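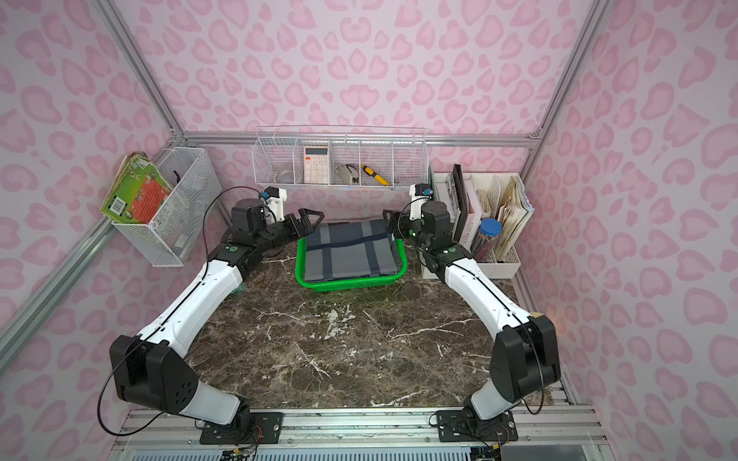
Utasau Community College Writers' Group | Short Fiction

Mawar Nair had signed up for the four o'clock tour and got there early. The woman at the desk gave her a sticker with the number 57 on it and told her to wait by the coats.

There were seven of them in the group. One was a boy who kept stepping on the backs of his own shoes. His grandfather, Mr. Teoh, asked if there would be chairs.

"There are chairs in Room 4," the woman said. "You can sit for the folding."

Mawar had come for the folding. She had worked in the laundry at the Irna Hotel for most of her adult life, and in November the manager had told them that the company was looking at machines. He said it the way he said everything, reading it off his phone. Then he said the lab that made the machines was having an open day and anyone who was curious could go. Mawar was the only one who went.

The guide was a young man named Gilang Ong. He walked backward down the hall and talked about torque. In Room 4 he stood beside the pen, as he called it, and waited for people to find seats. Mawar stayed on her feet.

She had expected gray walls. Somebody had papered the inside of the pen in pink leopard print. The table was brown with white veins in it, like the counter in the hotel bar. Two white arms stood at the front and reached in over it toward a green basket, and in the basket was a piece of gray cloth with dark stripes, folded.

"Why is it pink?" the boy asked.

"We change it," Gilang said. "People's houses don't look like labs. It has to work in front of anything."

"Whose house looks like that?"

"My aunt's," Mr. Teoh said.

There was a shelf at the back with a glass bowl on it, and a pink calculator, and a screwdriver. Mawar looked at the calculator for a while. Her daughter had owned one nearly that color and had lost it on a bus.

Gilang typed something. The arms moved. They went to the basket and took hold of the cloth, one at each side, and lifted it out, and it opened up and hung there between them. One corner had come loose from the grip and drooped.

"You've lost your corner," Mawar said.

Gilang turned around. "Sorry?"

"The corner. It'll come out crooked."

The arms put the cloth down on the table and folded it in half, then in half again. It came out crooked. The stripes missed each other by the width of a finger. The arms set it back in the basket and stopped.

"That was run 1,011," Gilang said. "It's getting there."

"How long did that take?"

"About a minute and a half."

Mawar nodded. In a minute and a half she could do a stack of pillowcases and be onto the bath sheets.

"Do you do this for a living?" he asked.

"At the Irna."

He looked at the floor and then at his keyboard. "What should it do?" he said. "About the corner."

"Find the corner first. Don't grab the side and hope. Run your hand along until you get to the end of it."

He wrote that down. The boy wanted to know if the arms could throw a ball. Gilang said they had never tried. A door opened and a man named Hakim leaned in to say that Room 6 was ready for them, and people began to get up.

Mawar waited until the others had gone out.

"Run it again," she said.

"I'm supposed to keep the group together."

"Once."

He typed. The arms went back to the basket, slowly, and she moved in close to the rail to watch their fingers.

Utasau Community College Writers' Group | Contact the editors | All stories copyright their authors | Back to top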